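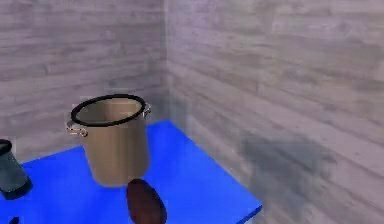 Search this notebook
Enter keywords

29 Dec 2025

Banner glue, second try. Ye-seo swears the Prarnari glue stick holds tulle to cardstock. I doubt it – the last "permanent" one let go overnight. Made two graduation pennants, one glued, one stitched. Stitching is slower and I still trust it more. Gun-woo wants 444 for February. On whose hands?

Filed under: Paper & Party, Adhesives

Recent entries
Foil letters, again
Ribbon that frays
Stavano punch review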